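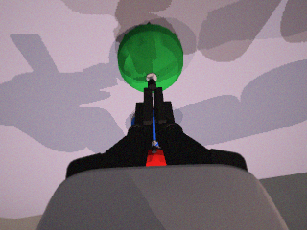 Wrist view in the sim, green ball over the pink table, both fingers in black.

July, a bit after nine in the evening

OK so the gripper comparison is finally underway, and I have coffee I shouldn't be drinking at this hour and a notebook page that is mostly arrows. I wanted to get some of this down while I still remember which run was which, given that I named the first batch of folders things like "new" and "new_b" and have already paid for it once.

The plan is four grippers, all in simulation first, all on the same arm model, all going for the same ball. The Zelis and the Biltard are both plain parallel jaws. The Cheetham is the wide one with the soft pads, and the Undberg is the one with three fingers that everybody at work has an opinion about and that I personally find annoying to set up. Each one gets 200 tries with the ball moved a little every time, and then if the numbers look sane I'll let the whole thing run to 1000 overnight and see what falls out.

Tonight was Zelis and Biltard, and mostly it was me fighting with the wrist camera.

I've been going back and forth on where to mount it. In the view I have now, the gray housing fills the middle of the bottom and the fingers stick straight up into the shot, with the ball up past the tips and almost dead on the center line. I like that! You can tell at a glance if you're lined up, and you can see the tops of the pads against the green. What I don't like is how much gripper I'm looking at. The housing and those big black shoulders eat a huge piece of the picture, and every pixel of them is a pixel the controller can't learn anything from. So I tried pushing the camera forward 20 millimeters and tipping it down, and sure, more table, but then the fingertips went out of view right when the jaws were closing, which is the one moment I care about. Moved it back. Tried it higher. Moved it back again. That was an hour and a half of my life.

The other thing is how dark the fingers are. Black on black on black. The inner pads come out a very dark gray and the outer blocks next to them are black, and with only that thin strip of pink between the two fingers, the segmentation model kept deciding they were one fat finger. I could lighten the material in the sim, two seconds of work, but the real jaws are black too, so I'd be helping myself cheat. I left them dark and turned up the resolution instead. It helped some. It also made every run slower, so now I get to listen to the fan.

Shadows, ugh. There are shadows all over that table, big gray-blue ones off to the left and right and the brownish ones along the top, all with those slightly jagged edges you get when the shadow map is too coarse. I had been blaming the controller for drifting left and I'm now half convinced it was chasing a shadow. I'm going to do one set with shadows off entirely, one set as is, and one set with the light moved every episode, and keep the grippers the same across all three. More runs, I know. But I'd feel pretty dumb reporting that one gripper beats another when all I'd measured was a lamp.

The ball shading is bugging me too. Hard-edged patches of light and dark green, like somebody cut it out of construction paper. It reads as a ball to me, no problem, but the edge detector loves those inside lines and picks them up as if they were corners. I may swap in a smoother mesh. Or leave it and call it robustness testing, ha.

As for the grippers themselves, here's where I am so far, and please, future me, don't treat this as a result. The Biltard closes faster and it's a little jumpy at the end of its travel. It tends to nudge the ball before both pads are on it, and a nudged ball rolls, and then the arm has to go after it. The Zelis is slower and kind of boring and I trust it more. When it misses, it misses in the same way each time, a touch too high, and that I can fix with an offset. The Biltard misses in all sorts of ways.

I did swap controllers in the middle of the evening, from plain position control to the impedance one, and the Biltard got noticeably nicer. The Zelis didn't seem to care. That makes me wonder how much of what I've been calling "the gripper" is just gains I tuned on the Zelis back in the spring and never touched again. So tomorrow I retune for each one from scratch before counting anything. I hate tuning. I'll make pancakes first.

Things I need to remember – save the camera pose in the config and not in my head, write the controller name in the folder name, lock the random seed, and stop changing two settings at once because I'm impatient. I did that last one twice tonight. Both times something got better and I have no idea which change did it.

Oh, and the Cheetham model loaded with its pads inside out. I'm choosing to see that as a problem for the morning. The Undberg I haven't even opened.

Started a short batch on the Zelis before I sat down to write this, shadows off, old gains, just to see if the leftward drift goes away. It's still going. I'm going to bed and leaving the laptop on the kitchen table with a note on it that says DO NOT CLOSE.

Recent entries
Undberg fingers, first look at the manual
Where to put a wrist camera (part two)
Impedance control and a very long weekend
The Biltard mesh is huge and I am tired
Cleaning up my config files, again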